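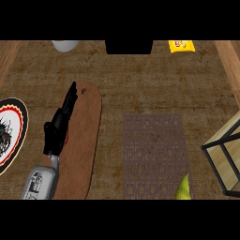
A brown wooden surface with a white bowl and a yellow snack bag.

Week 3: Why we eat when we aren't hungry

Okay, a few of you missed Tuesday, so I've typed up what I had on the board plus the bits I remember rambling about. If your own notes disagree with mine, come and tell me, because I do skip steps when I get excited.

We started with hunger versus appetite. Hunger is the body's side of things: an emptying stomach, hormones like ghrelin going up, that slightly cranky feeling before lunch. Appetite is wanting to eat, and it can show up ten minutes after a big dinner if somebody walks by with pie (it certainly does for me!). Most of this unit is about appetite.

Then portion size. Give people a bigger serving and, on average, they eat more of it. The effect shows up across plenty of studies, though it gets weaker once servings are already huge. Plate size is a messier story. Some experiments found an effect, others found nothing, and some of the famous ones haven't held up well, so please don't cite the plate thing in your paper as settled. 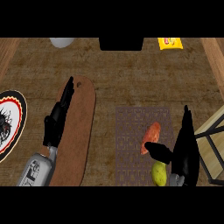

Next was variety, my favorite part. The term you need is sensory-specific satiety. You get tired of the food you're eating faster than you get tired of food in general, so a new flavor or texture wakes your interest right back up. Think of a buffet, or the dessert menu. Huguette Kennedy asked whether it works with different colors of the same candy, and I said there's some evidence that it does, even when the taste barely changes. Good question, and it may turn up on the quiz.

Salt, fat and crunch we only got halfway through. The short version is that salt and fat together tend to be easy to overeat, and dry, crispy foods pack a lot of energy into not much weight. Compare 500 calories of chips with 500 calories of boiled potatoes and picture how long each would take you to chew. We'll pick up there next time and get to eating speed too.

For next week: read the Cormier chapter on satiety and keep a food diary for three days. Write down the time, what you ate, how hungry you were, and who was with you. I don't need weights or calories. Raymonde Cloutier has the spare diary sheets if you lost yours, and half a page of comments at the end is plenty.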